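Emplois > Robotique > Normes et bonnes pratiques

Granside recrute deux opérateurs (H/F) pour le programme Vogler, consacré aux règles de manipulation des textiles par pince. Les titulaires appliqueront le protocole de saisie et consigneront tout écart.
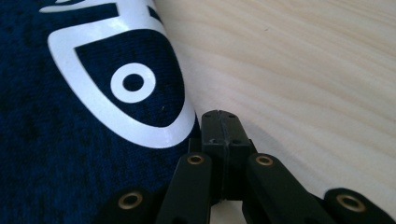

Pince à main et tissu bleu marine imprimé, sur surface en bois clair.

La connaissance des normes de sécurité applicables aux préhenseurs est exigée. Les candidatures sont à adresser à Mme Marijke Van Damme avant vendredi, 9 heures.

Dernière mise à jour : juillet
2 partages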